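Thursday, late

I have green fingertips and a sore neck and I am so happy. Grollo picked up its first stem tonight! I know I said that about the pencil in March, but a pencil is stiff and straight and the same all the way along, and it doesn't bend when you look at it wrong. A plant stem is a proper test, the kind I've been promising myself since I bolted the base down.

Let me get it all in before I forget. I got to the Dikarthorpe workshop a little after six and had the long bench to myself for the first hour. The new fingers went on without a fight. I cut the tips at a slight angle this time so they can get under something lying flat, and I think that's the best change I've made on the whole build. The old ones were square and kept pushing things across the table like a kid with peas. I still have the old pair in the Cardale tin in case I need to go back, but I don't think I will.

Then the wrist camera. I had moved it closer in last week so I could see the finger tips, and of course that meant redoing all the offsets. The first few were way off. The arm would come down very confidently about a thumb's width from where I wanted it and close on air. I swapped the sign on one number (the one I had told myself was certainly right, naturally) and after that it landed almost every time.

I kept a tally in the back of the notebook because I promised myself I would stop going by feel. 34 tries. 20 clean grabs, 11 slips and three where I hit the stop button because I didn't like the noise. Over half! On something soft and green and slightly slimy! I did a little dance by the drill press and had to pretend I was stretching when the door opened.

What I noticed is that the slips are nearly all at the thick part, where the stem bulges a little. The fingers close, the stem rolls, and off it goes. Lower down it's fine. When the arm swings, too, everything long and floppy goes to a blur, and my little tracking script loses the edge of it completely.

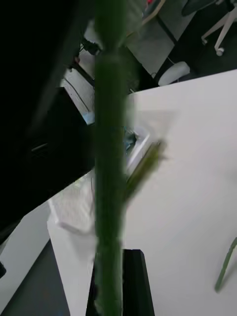 Mirsad Perić thinks I should leave the tracking alone for now and slow the arm down first, and he said it three times, so I'd better write it down. His point was that a stem keeps swaying after the arm stops, and no script is going to love that. Try half speed, he said, wait a beat at the top of the lift, then look. He also said the bare finger faces are too slick for anything with a skin like that and I should stick something grippy on them before I touch another line of code.

He's right about the speed, I think. I was running it fast because it looks great fast. I tried a couple of lifts at half speed before packing up (not in the tally, I'd closed the notebook) and the stem hung much straighter. I'm less sure about the pads. I like being able to wipe the fingers down in two seconds, and rubber holds on to every bit of juice. Maybe a thin strip, only on one side? Noura Bataineh has some silicone sheet left from her Awwad project and offered me a piece ages ago. I'll ask her.

Oh, and the error code. Error 2064 came up twice on the elbow motor, both times near the end of a long reach, and both times it cleared when I backed off. I felt the cable and it was pulled pretty tight over the joint. I think it's just too short by a couple of inches. I'd much rather make a new cable than buy a new motor, so fingers crossed.

I still can't get over how different it feels to watch it hold something that was growing in dirt. It's the same code as the pencil, more or less. But I stood there with my coffee going cold, grinning at a vegetable stalk.

Next time:
Half speed, with a pause at the top of the lift.
Silicone from Noura, one finger only to start.
Longer elbow cable - measure it with the arm all the way out, not folded like last time.
Grab below the bulge on purpose and see if the slips go away.
Bring more stems, and a box with a lid, the bag leaked all over my backpack.

It's past midnight and my hands still smell like salad. Bed.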